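Can a Robot Learn to Sort Your Laundry?
Robots & You, a page for curious kids

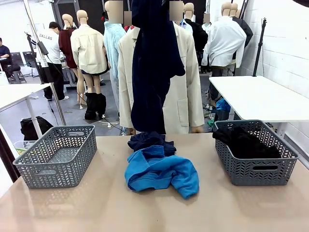
You may have heard that robots will soon do all our chores. People have been saying that since your grandparents were kids, so let's be careful before we believe it.

Picking up a shirt is easy for you. For a robot it is a mess. A cup keeps its shape when you grab it. A shirt flops, folds over itself and hides its own sleeves. Drop the same blue shirt on a table twice and you get two different lumps.

So how does a robot learn? Mostly by getting lots of examples. An example is a record of one try at a job: what the cameras saw, and how the arm or hand moved. Say the job is moving clothes from a table into a basket. Someone does it, the computer saves it, and then the clothes get messed up and it all happens again.

At a lab in Tindham, a team called Kandby saved 647 examples of one clothes job. That sounds like a lot! But they used only 33 pieces of clothing, all in the same room. Has the robot learned about clothes, or has it learned about those clothes on that table? It's a fair question, and a big number doesn't answer it.

Here are some things to ask when somebody shows you a clever robot video:

Did it try clothes it had never met before?
Did anyone move the basket?
How many tries went wrong, and did they show you those?
Was a person secretly steering?

The last one matters. Often a person guides the robot while examples are being saved. That's fine, and it's a good way to teach. It just isn't the same as the robot doing the job by itself.

Try it at home. Put 7 pieces of clothing in a pile. Now write down rules for picking up each one, so clear that a friend wearing a blindfold could follow them. Most people get stuck by the second sock.

Could robots get good at this? Maybe. More examples, from more rooms, with stranger clothes, should help. How many would be enough? Ask the people who make them, and see if they give you a straight answer.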